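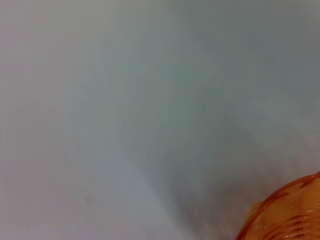 Orange on white: a corner of the display at the Wenddale open day.

Wenddale open day, Zisedton
Posted 2 January 2020

I should say up front that I don't trust open days. A company that wants you to see its workshop has already decided which part of the workshop you're going to see, and it has swept that part. I went to this one anyway. It was free, the drive to Zisedton took under an hour, and a couple of readers had asked me whether the Istitetti baskets are worth the money people keep asking for them.

For anyone who hasn't run into the name, Istitetti is what Wenddale calls its line of table baskets. They get talked about in the kind of magazine that has more white space than words. Wenddale used to sell plain kitchen goods, dish racks and trivets mostly, and I still own one of the dish racks. It has rusted at the feet but it holds dishes. Then they bought out a smaller firm, Hinojosa, that made coiled things for shop windows, and the whole catalog changed color.

Parking was behind the loading dock and badly signed. I drove past the turn and ended up in the lot of a tire place, along with three other cars making the same mistake. At the door I got a sticker and a folder. The folder says "1,000 hours of testing" on the inside flap and does not say what was tested, or by whom, or whether the 1,000 hours were one basket sitting on a shelf for six weeks. I asked at the desk. The answer was that the folder was put together by another office.

The tour came in two parts, the history wall and then the product room. The history wall can be skipped. It is old catalog covers in frames and a paragraph about listening to the home. There was coffee at the end of it, in paper cups, and it was better than I expected, so credit where due.

The product room is where I spent most of my visit. I'm told the baskets are at their best on a plain surface, and Wenddale clearly agrees. Smooth white tabletop, matte, no cloth under anything. I have some complaints about this. Anything orange looks good on a white table. A traffic cone would look good. My own table has a grain, a scorch mark and usually a pile of mail, and I would have liked to see one of these next to a pile of mail.

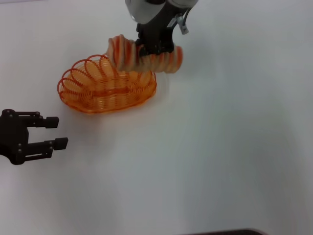

The oval one in orange was the piece I had come for, so I stayed with it while the rest of my group moved along. It is shallower than I had pictured from the catalog. The bottom and the lower walls are loop after loop laid close together, so you get a ribbed look all the way around, and then at the rim the coils open up and stand there like a row of springs. The color is the best thing about it. It's strong orange at the edges, and where light comes through the layers toward the middle it goes closer to amber. I'm not made of stone. I liked looking at it.

I was less taken with the answers I got. What is it made of? I asked this twice, of two different people in matching aprons, and heard "wire" from one and "a filament" from the other. Those may both be true. At this price I'd like somebody to pick one. The folder calls it "our continuous line" and leaves it there.

Then there is the question of what you put in it. The room had suggestions printed on cards: fruit, bread, keys, "moments of color." Fruit I can see, as long as it's big fruit. A shallow basket with oranges in it is a nice thing and always has been. I have doubts about bread, since crumbs go wherever there is a gap, and a wall built out of coils is nothing but gaps. How do you wash it? Under the tap, I was told. How do you dry it? That got a smile and a suggestion that I let it air out overnight. I have owned a whisk. I know how long water stays in a coil.

The loops at the rim bother me too, in a practical way. They are the part everyone falls for and they are the part that will catch a sweater cuff. They also make it hard to say where you are supposed to pick the thing up. Nothing on it reads as a handle. I asked whether the rim was meant for lifting and was told that customers "find their own way with it," a sentence I wrote down on the back of the folder so I wouldn't soften it later.

Stacking: no, as far as I can judge. I didn't get a clear reply and nothing in the room was stacked. If your cabinets are as full as mine, that means it lives on the table for good or it goes in a closet and you forget you own it.

After the product room there was a short talk in what used to be the Hinojosa packing area. Folding chairs, a screen, a radiator that clanked. The talk ran long. The useful bit was about shipping, where they admitted that the early boxes were too tight and some baskets arrived leaning. They have changed the box. I was glad to hear a plain admission of anything by that point. A second size of the oval is supposed to come out in March, deeper, and if the depth is real then some of my grumbling about fruit goes away.

The shop is on the way out, naturally. Prices are the same as in the catalog, with no open day discount -- I checked the sticker against the page. Seconds are on a low shelf to the left of the register and they don't point you to them. I went through them and couldn't find what was wrong with most of them. If you go, start there.

Did I buy one? No. I bought a plain trivet from the old line, 4 dollars, and it is under a pot as I type this. I will admit I have thought about the orange oval since, mostly when I walk past my own table in the late afternoon. That may be what they are selling, and it may be enough for some people. I'd still want to know if it's wire.

Practical notes for anyone planning a visit. The tour is on foot and there is a step down into the product room that is easy to miss. Bags have to be left at the desk. There is one restroom for visitors and it is back by the history wall, so go before you go in. The turn for the lot is the one before the tire place. Wenddale says the next open day will have the workshop floor included, with coiling going on while people watch, and I'll drive out again for that if it happens. I asked for it in writing and got another folder.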